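Call for Participants: Shared Workshop Build, Two-Arm Robot

Garkthorpe Community Workshop
Posted January 13, 2024

The Garkthorpe Community Workshop invites applications from local residents who wish to take part in the Harneo build, a member-led project to assemble, wire and program a two-arm robot for light bench tasks. Participants will work alongside current members in the main room at 2117 Hutchins Road. The build is open to adults of any background. Prior experience with robots is welcome and is not required.

About the build

Harneo began in November as a members' project. The present stage concerns the grippers, the cable runs and the control software. Participants will be assigned to one of these areas according to interest and may request a change at any point during the term. All work is carried out at the shared benches, and members of other groups may be using the room at the same time.

What participants will do

Fit and adjust gripper fingers, pads and brackets
Route and label cables on the arms and the supporting frame
Record short test runs and enter the results in the build log
Cut and drill clear acrylic panels for guards, following instruction
Keep the benches clear at the end of each session

Participants are asked to attend one evening session each week for the length of the term. Those who can give more time may apply for a bench key after completing the safety briefing.

Who may apply

Applicants must be 18 or older and able to follow written safety procedures. Comfort with hand tools is helpful. For the software area, some practice in any programming language is expected. The workshop is on the ground floor, and one bench can be lowered for seated work – please mention this on the form if it would be of use to you.

Costs and support

There is no fee for participation. The workshop has set aside $2000 for parts and consumables during this stage, and a further $500 for travel assistance. Requests for travel assistance are handled in confidence. Participants are not paid, and work on the build does not create an employment relationship with the workshop.

Safety

The safety briefing must be completed before any powered work. Only persons who have signed the operating sheet may switch on the arms, and a second signed person must be present at the emergency stop. Long hair must be tied back and loose jewelry removed.

How to apply

Application forms are available at the front desk or by mail from the Build Coordinator, Intan Chin, P.O. Box 666, Garkthorpe. Questions on the software area may be directed to Nahom Abdella, who maintains the control program, known to members as Arno. Applications are read in the order received – early submission is advised. All applicants will receive a written reply.
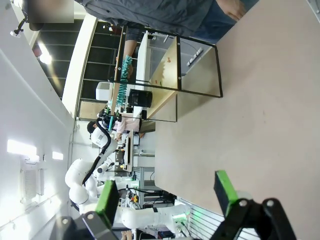

Places not filled in this call will be offered to applicants on the waiting list before being advertised again.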